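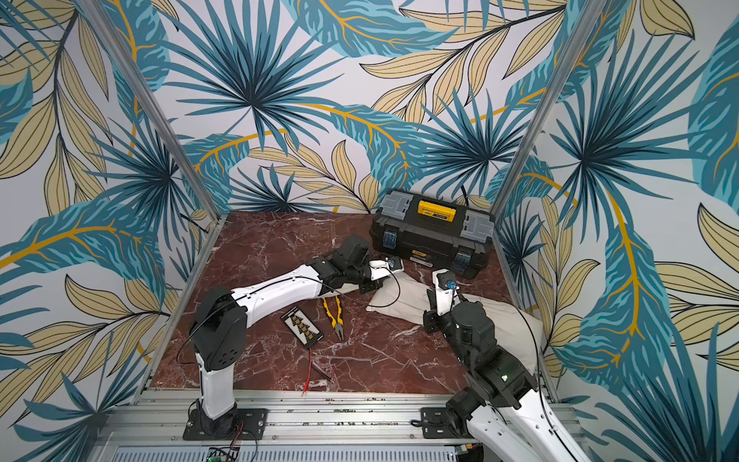 What is a chapter book?

If you have ever got to the end of a picture book and wished there was more of it, you may be ready for a chapter book! It is a longer story cut into pieces called chapters, a bit like slices of a very big cake, and you can stop after any slice and come back tomorrow.

Take The Lighthouse at Sonduvthorpe by Ragnheiður Mikkelsen. It has 299 pages, which sounds like an awful lot - but there are 40 chapters, so each one is short enough for bedtime.

Some chapters stop just when something exciting is happening. Chapter six ends with a knock at the door, and you have to turn the page to find out who it is. Writers call that a cliffhanger, and they do it on purpose (yes, even when it's time for lights out).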